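Bin trays: change to the mixed-goods packing notes

27 Aug 2022

The deep grey bins at Gusham have now been in daily use since January, and the packing notes have been revised to match. The main change concerns the order in which mixed small goods go in. Copies of the old sheet should be recycled. The new one is headed Venckus 2 and is kept in the rack by the goods-in desk.

Under the old sheet, flat and film-wrapped items went in last, on top of everything else. With straight-sided crates this gave few problems. The sloping sides of the present bins push light wrapped goods towards the middle as the load settles, and they end up folded under boxes. Of the 1,068 lines checked in the first half of the year, 300 were returned to the bench for a creased or split wrapper. Most of these were long, narrow items laid across a slope.

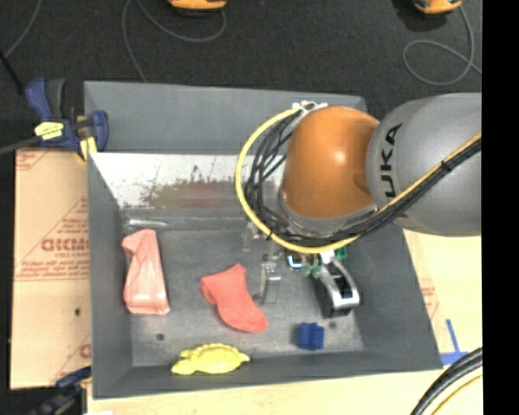

Grey bin with a long pink item on the left of the floor and a reflective strip below the far panel.

The revised order is as follows. Long items go in first, flat on the floor of the bin and parallel to the nearest side. Blocks and cartons follow, with a hand's width left between them and anything shiny or film-wrapped. Slim clear packs go in last and should not be stood against a slope. If a wrapper has a loose end, fold it once and place the fold downwards - tape is no longer used, as it lifts print from the softer films.

Bin floors scuff quickly and this does not affect use. Scuffing is only a fault if an edge can be felt with a fingertip. Bins with a raised edge go to Udo for sanding, with the bin number written on a paper tag and not on the bin itself. Turnaround is 6 working days.

Reflective packaging remains a nuisance under the overhead lamps, where glare can hide a label completely. Onent have supplied a matt sleeve for the worst of the foil lines. It adds very little thickness and can be left on through to dispatch.

Comments on the new sheet should go to Soledad Oyelaran at the goods-in desk. The carton sizes on the reverse are unchanged, apart from the shallow tray, which has been withdrawn.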